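Clallard Household Sorting Vocabulary
Data card and README, release 7

Overview

The Clallard Household Sorting Vocabulary is a collection of written words and short phrases that people use when they put household belongings into groups. It records how a thing is named, which group it was placed in, and what the group itself was called. The collection is text only. It was prepared by the Benano Language Archive for use in lexicography, library classification and the teaching of English as a second language.

The release contains 2550 entries. Each entry is one naming of one item by one respondent. The same item may therefore appear many times under different names, and this is intended.

Contents of the release

entries.tsv - the main table, one entry per line
groups.tsv - the list of group labels as written by respondents
items.tsv - the reference list of items, with the archive's own neutral name for each
variants.tsv - spelling variants and their preferred forms
CHANGES.txt - notes on differences from earlier releases
LICENSE.txt - terms of use

All files are encoded in UTF-8 with Unix line endings. The first line of every table is a header. Fields are separated by a single tab character. Empty fields are left empty and are not filled with a dash or a zero.

Fields in entries.tsv

entry_id: a number that is never reused, even when an entry is withdrawn.
item_id: the key to items.tsv.
name_given: the name as the respondent wrote it, with the original spelling and capital letters.
name_normal: the same name in lower case, with spelling corrected according to variants.tsv.
group_id: the key to groups.tsv.
certainty: one of "sure", "unsure" or "blank". The value was chosen by the respondent.
note: any remark the respondent added. Remarks containing personal details have been removed in full and not shortened.

Collection

Responses were gathered by printed questionnaire. Respondents were given a list of items in writing and asked to name each one in their own words, to sort the items into groups of their choosing, and to give each group a label. No limit was placed on the number of groups. The most used by any respondent was 17. Respondents were adults who described English as their main language at home.

Questionnaires were returned to the archive by mail. Transcription was done twice, by different members of staff, and the two versions were compared. Where they differed, the paper original was consulted.

The questionnaire covered kitchen goods, linens, stationery, tools, toys and games. Garden goods were part of the first plan but were dropped in February, when the trial returns showed that most respondents without a garden had left the section empty.

Normalization

The spelling rules follow the Vlček guidelines for informal written English, with one departure. Compound names are kept as the respondent wrote them, so that "tea towel" and "teatowel" are separate values in name_normal. Users who wish to merge them may do so with variants.tsv, which marks such pairs with the letter C.

Plural forms are not reduced to the singular. Brand names used as common nouns are kept and marked in the note field.

Known limitations

Toys and games show the widest spread of names, and the labels in this section overlap heavily. "Soft toys", "stuffed animals" and "plushies" were used as three separate groups by some respondents and as one group by others. The archive has not merged them.

The label "miscellaneous" and its relatives ("other", "odds and ends", "bits") make up a large share of groups.tsv. Users who study category size should decide in advance how these are to be treated. A category of this kind reflects what was left over, and its members may have little in common.

Regional background was not recorded. The collection should not be used to draw conclusions about dialect.

Suggested use

For teaching purposes, the archive suggests drawing 20 items at random from items.tsv and asking learners to label their own groups before they see groups.tsv. For indexing work, the Moven converter reads the tables directly - no change to the headers is needed.

Citation

Benano Language Archive. Clallard Household Sorting Vocabulary, release 7. 2020-05-01.

Corrections

Corrections should be sent to the archive in writing and should quote the entry_id. Accepted corrections are listed in CHANGES.txt. Comments on the current release are printed after this section. 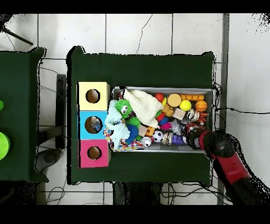
Could the next release keep the order in which each person wrote down their groups? In groups.tsv the labels are sorted by alphabet, and I would like to know whether "other" was written last or whether people started with it. A single extra column would be enough for my purposes. I also found "teatowl" in name_normal, which looks like a spelling that was missed in variants.tsv.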